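Why Does Food Come in So Many Kinds of Packets?

Hi, I'm Clive Rowbotham, and I think wrappers are one of the most interesting things in any kitchen. My sister in Drelley says that's because I've eaten so much of what goes inside them. She may be right!

Food has a few enemies. Air can make it stale. Water can make it soggy or help mold to grow. Light can fade its color and change its taste. Then there are tiny living things called microbes, far too small to see, that would love to eat your lunch before you do. A good packet helps keep them all out.

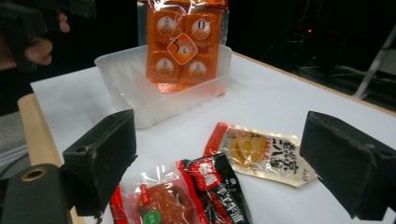
Long ago, people stored food in clay jars, baskets and barrels. My great-grandmother opened a little grocery store in Plollcombe in 1895, and she scooped nearly everything out of big bins into paper bags. You wanted sugar? Scoop. You wanted dried peas? Scoop again! I still have her scoop, and it's a bit bent now. Paper bags were cheap and handy, but they tore if they got damp, and they weren't much good at stopping air.

Thin plastic film is very different. It bends, it crinkles, and it weighs hardly anything. Some film is clear so you can see the food. Some is printed all over with pictures and writing, and a lot of the tougher kinds are made of layers stuck together like a very, very thin sandwich. One layer might block air, another might hold the ink, and the inside one melts a little when it's heated so the edges can be sealed shut.

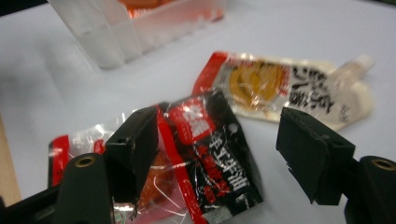 A spout is a clever idea too. You can squeeze out as much as you want, put the cap back on and save the rest for later (my favorite kind had pear in it, and I never saved any). Pouches like this can lie flat in a bag, and they don't smash if you drop them on your foot. I've tested that more than once.

Have you ever noticed a zigzag edge on a packet? Those little points give you a good place to start a tear. Pull on a smooth edge and the film just stretches and fights back. Pull at the bottom of a zigzag and the tear gets going right away.
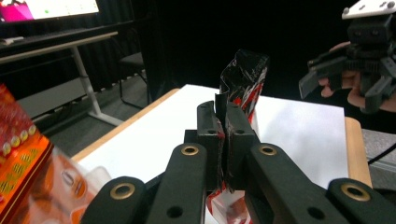 Try it yourself: packet detective

Ask a grown-up for a few packets from the cupboard and spread them out on a table. Feel each one. Is it stiff or floppy? Shiny or dull? Can you see the food through it? Look for the line where the edges were sealed, and hunt for the weight. I found one marked 50 grams and another marked 700 – quite a difference to hold, one in each hand!
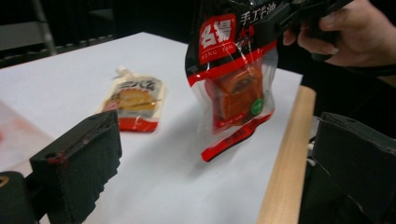

A clear packet of hotpot base from Ming Yang, with a spouted pouch on the table.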